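search this notebook
Search
Clear

Shared Notebook – Hand-Held Gripper Collection, Home Settings
Entry: Thursday, February 11, 2021
Entered by: Mateja Nikolaidis
Read and initialed: M. Begović, A. Ochoa

Purpose of entry. To record how the draft handling rules for hand-held gripper work were applied in a bedroom setting, and to list the changes to be carried into the second draft. The first draft dates from November and was written by Panagiotis Atanasov with the kitchen counter in mind. Several of its clauses do not transfer to a soft surface.

Rules in force for this entry:

Rule 1. The operator closes the fingers on the object with the pads, never with the bare edge of a finger. An object that touches the frame before it touches a pad is released and approached again.

Rule 2. One object per grasp. Items that come up together are put down together and the attempt is marked void.

Rule 3. Household objects are used as found. Labels stay on, packets stay closed, and medicines are handled in their own packaging only.

Rule 4. Pivot screws are checked by hand before work begins and again after every 100 grasps. The check is signed in the margin of the log sheet. An unsigned check is treated as not done.

Rule 5. The operator does not speak the name of the object while holding it. Naming is done afterward on the sheet, in the Klinhom format.

Discussion of Rule 1. Ms. Ochoa observed that on a quilt the lower corner of the finger sinks before the pad reaches the object, and that thin items are the worst affected. Mr. Krasniqi asked whether a hard board should be placed under the quilt. The proposal was declined. The Gonon sheet calls for furniture in ordinary use, and a board would change the surface for every later reader of the data. The clause will instead permit the operator to press down lightly on the fabric next to the object before closing.

Discussion of Rule 2. The present wording assumes that objects are laid out singly. In a box they lean on one another, and a packet may drag its neighbor a short distance without lifting it. Agreed text for the second draft: contact between objects is permitted, and lifting of a second object is not.

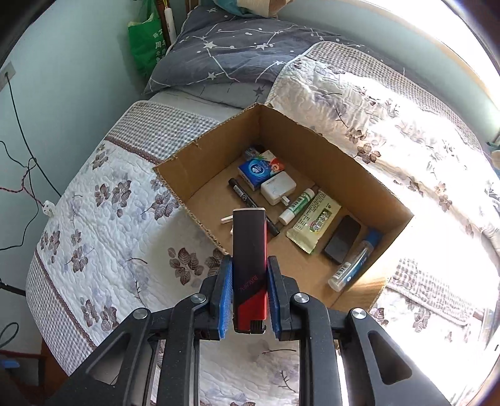
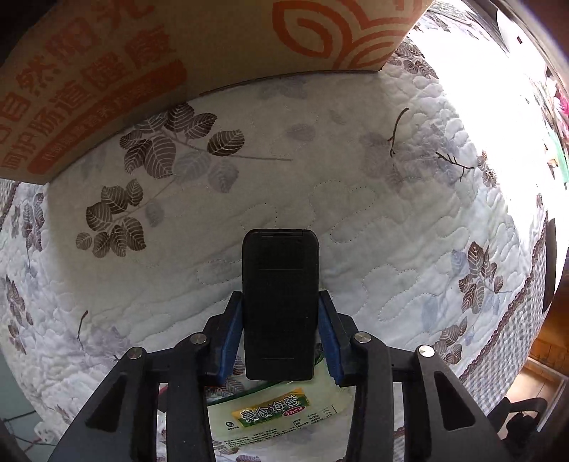
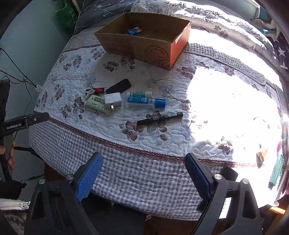
Carton and quilt work, bedroom setting. First: flash drive held between the pads. Second: small black item in the grip, seaweed snack packet on the quilt. Third: items on the quilt in front of the carton.

Window light. The draft says only that the room shall be "well lit." In this room the daylight is strong enough to wash out the quilt on the window side, and the print of the fabric is lost there. Mr. Begović proposes the following wording: objects of interest are to be placed where the pattern of the surface beneath them can still be read. This is easy to check and requires no instrument. Curtains may be drawn halfway, but the setting is not to be changed in the middle of a series.

Object list. The sheet supplied by Varner allows 200 entries, of which two are reserved for objects that cannot be named with confidence. Those two lines are not enough for a household carton. It is recommended that an operator who is unsure write a plain general word and move on. A confident wrong name costs more to correct than a vague one – see the trouble with entry 516, which was logged under three different names by three people and is still open.

Chargers and cables. Wall chargers may be grasped only when unplugged. This was understood by all present but is written nowhere in the first draft, and Mr. Atanasov has been asked to add it under Rule 3. Cables along the wall are to be left where they are. If a cable crosses the operator's standing position, the position is moved.

Pens, glue sticks and other capped items. Opinion was divided. Mr. Krasniqi holds that a cap should be fitted before the item is handled, to protect the pads and the bedding. Ms. Ochoa holds that Rule 3 already decides the matter and that a cap found off stays off. The undersigned leans toward the second view for glue sticks and the first for markers. No text agreed.

Pad condition. Pads are to be wiped with a dry cloth between series. Solvent is not permitted until Bredilum answers the question sent in with the last order. Worn pads are replaced in pairs – a single new pad opposite a worn one shifts the grip to one side, as the kitchen series showed.

Actions
Atanasov: unplugged-charger clause; revised Rule 2.
Begović: light clause, one paragraph at most.
Krasniqi: margin box for the screw check, large enough for a signature this time.
Nikolaidis: ask Varner for additional lines on the object sheet.
Ochoa: try the pressed-fabric approach on flat packets and report in this notebook.

Open: capped items; pad solvent; entry 516.

Last updated by M. Nikolaidis, same day, after initials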